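How to Get Candle Wax Out of a Tablecloth

Every January, when the holiday linens finally make it to the bottom of the laundry pile, I find at least one good tablecloth with a puddle of red wax on it. If you're in the same boat, take a deep breath, because wax looks a whole lot worse than it is, and you most likely have everything you need in the kitchen already.

First, leave it alone. I know how tempting it is to go at warm wax with a napkin, and I've done it myself (on my mother's cloth, no less), but all you'll do is push it down into the weave. Let it set up hard. If you're in a hurry, fold the cloth so the wax is on top and slide the whole thing into the freezer for an hour.

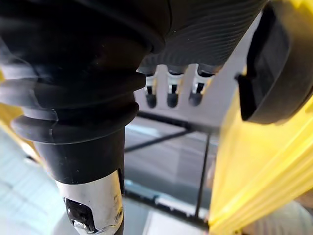 Once the wax is good and brittle, lay the cloth on a cutting board and lift off what you can with the back of a butter knife or an old plastic card. Go slowly and work from the outside in. The big pieces should pop right off. Shake the crumbs out over the trash and please, not over the sink! I had to take our drain apart one year in the old house in Clotley and I would not wish that on anyone.

Now for the part in the weave. Set your iron to low with no steam. Put two brown paper bags on the ironing board, with the printed side facing away from the cloth, then the tablecloth, then another plain piece of bag on top. Press the iron down for a few seconds and lift. You'll see a greasy spot come up on the paper. Move to a clean patch of bag and press again, and keep going until the paper comes away clean. Paper towels work too, but you'll go through a mountain of them.

If it was a white or ivory candle, you may be finished. Colored candles usually leave a shadow of dye behind, and for that I dab on a little rubbing alcohol with a cotton ball, blotting and never rubbing. Try it on a corner of the hem first. Then wash as the label says, in the warmest water the fabric can take, and hang it to dry. Stay away from the dryer until you're sure the stain is gone, since the heat will set whatever is left.
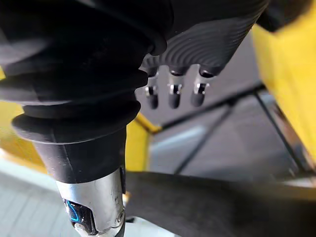

Memon wrote in to say that the paper bag trick worked fine on her cotton runner but scorched a polyester one, even on low, and that she does better with synthetics by skipping the iron and holding a hair dryer a few inches off with a paper towel pressed underneath. I tried her way on a cheap poly blend and I'm sold. It's slower, but you can see what you're doing the whole time.

Lace and anything with hand embroidery I would still take to a good cleaner. Tell them it's wax, and tell them what color the candle was.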